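Friday, August 16, 2024
By Nouhaila Benkirane

We use cookies to remember your place in the book. Accept all / Manage settings

Chapter 2
Keeping Food: Cold, Dry, Dark and Everything Else

My grandmother kept her onions in a pair of old tights. She'd drop one in, tie a knot, drop in another, tie another knot, and by the end of it there was a long lumpy leg of onions hanging on the back of the pantry door. When she wanted one she snipped below the lowest knot. I thought this was the funniest thing in the world when I was seven, and I now do exactly the same (with string bags, I'm not quite that brave).

I bring up the tights as they're a very good piece of food storage. Air gets all round each onion. The knots stop them touching, so if one goes soft it doesn't take its neighbour with it. The pantry was dark and cool, so they were slow to sprout. She'd never read a textbook in her life and she had most of this chapter hanging on a door.

In Chapter 1 we looked at what food is made of: water, starch, sugar, fat, protein and the small stuff. Now we're going to look at what happens to it once you've brought it home. Food changes all the time, whether you're looking at it or not, and storing it well mostly means slowing those changes down.

2.1 What are we up against?

When I teach this to evening classes I ask everybody to tell me about the worst thing they've ever found at the back of the fridge. It takes up half the lesson and I've never regretted it! Houda Mahrous, who shares the class with me, once kept a tub of rice so long that the lid had bulged. Someone else had a cucumber they could have poured.

Those two stories are mostly about microbes — bacteria, yeasts and moulds, all of them living on our food and wanting the same things we want: water, warmth, something to eat and enough time. Take one of those away and they slow down or stop. Drying takes away the water. The fridge takes away the warmth. Salt and sugar tie the water up so that it's there but can't be used, and that's how jam can sit in a cupboard for months before it's opened.

But microbes aren't the whole story. A cut potato goes brown long before anything has had time to grow on it. That's the work of enzymes, which were in the potato all along and get going when the cells are broken and air reaches them. Butter left in the light goes rancid, and that's oxygen getting at the fat. Bread goes stale even in a sealed bag, as the starch in it slowly firms up again. (Bread goes stale faster in the fridge than in the bread bin, by the way. I had an argument about this with Ayman Kabbaj that lasted a whole train journey, and he still keeps his in the fridge.)

2.2 Fruit is still breathing

Here's the bit I like best. A carrot in your kitchen is alive. So is a pear, and so is a lettuce. They've been picked, but their cells carry on taking in oxygen, using up their sugars and giving off carbon dioxide, water and a little heat. We call this respiration, and the faster it goes, the sooner the fruit or vegetable runs down. Peas and sweetcorn go at a gallop, so they taste so much better on the day they're picked. Potatoes and onions dawdle.

Some fruits do something else as well. Bananas, pears, avocados, tomatoes and apples give off a gas called ethylene as they ripen, and the gas tells other fruit nearby to get on with it. Put a hard avocado in a paper bag with a ripe banana and you'll see what I mean. It works just as well when you don't want it to, so keep ripe bananas away from your broccoli, which will turn yellow.

Strawberries, grapes and lemons won't ripen any further once they're picked. A sour strawberry on Monday will be an old sour strawberry by the end of the week.

2.3 Try it at home

You'll need a notebook, a kitchen scale and some patience. Weigh out 200 g of spinach or any other soft green leaf and split it into two even heaps. Put one in a closed box in the fridge with a sheet of kitchen paper, and leave the other in an open bowl on the side. Weigh both every evening until you'd no longer want to eat the bowl lot. Write down the weights, but write down the look and smell too. Nearly all the weight that goes is water.

Radwa El Fassi tried this with a 2,000 g sack of carrots and filled an entire exercise book. You don't have to go that far. She did draw a lovely graph, though, and we'll come back to graphs in section 2.6.

Words to look out for in this chapter: respiration, ethylene, enzyme, rancid, water activity, use-by, best-before. The last two get mixed up constantly, and I'd like you to come out of this able to explain the difference to somebody at a bus stop. One is about safety and the other is about quality. See if you can work out which is which before we get there.

Before you turn over, have a wander round your own kitchen. Where does the sun land in the afternoon? Is there a cupboard that backs on to the oven? What's sitting next to the bananas? Jot it all down and keep the page, we'll need it for the storage plan in 2.4.

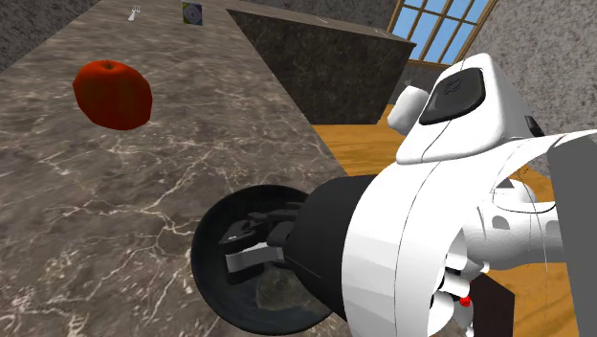

Nouhaila Benkirane
Author and evening-class tutor in food and home science

A red apple out on a marble worktop will do nicely for a few days. For anything longer, I'd put apples in the fridge, in a bag with a few holes in it, and well away from the greens.

Last updated: April 2025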